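**Terry cloth** (also *terry toweling*, or simply *toweling*) is a fabric woven or knitted with loops of yarn standing up from its surface. The loops increase the area of yarn that touches the skin, which lets the cloth take up a good deal of water. Most bath towels, hand towels, bathrobes and washcloths are made from it.

## Structure

Woven terry uses two sets of lengthwise yarns. The ground warp is held tight and forms the base of the cloth. The pile warp is kept slack, and it buckles into loops when the reed pushes the crosswise yarns forward. In the common three-pick weave, one row of loops is made for every three crosswise yarns. Loops may appear on one side or both. If they are sheared off on one side, the result is called velour, which is softer but absorbs less quickly.

Cotton is the usual fiber. Polyester is sometimes added to the base to shorten drying time.

## Color

Towels are dyed either as yarn or as finished cloth. Because the loops throw small shadows on each other, a single dye can look like several shades. A pale pink towel may seem salmon on a flat stretch and mauve in a fold. In a color trial at the Firnis mill in Bristuvport, the dyer Steinar Bergmann graded 252 pink samples twice, first flat and then folded, and gave 20 of them a different shade name the second time.

## Folding and care

A towel is normally shaken out before folding so that the loops stand up. Thick towels are often folded in thirds along the length and then in half, leaving a rounded edge at the front of the shelf. Fabric softener coats the yarn and reduces absorbency over time. A pulled loop should be cut level with the pile, as tugging it can draw out the loops next to it.
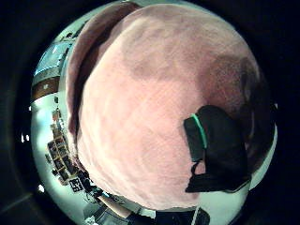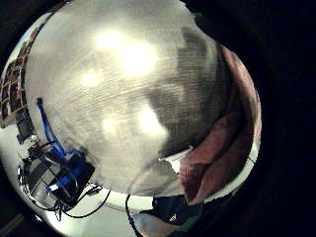
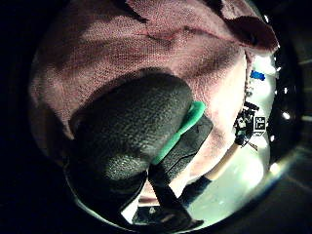 New towels shed lint in the first few washes and are best washed apart from dark clothing. Line drying leaves the cloth stiffer than tumble drying does, though shaking the towel while it is still damp restores some of the softness.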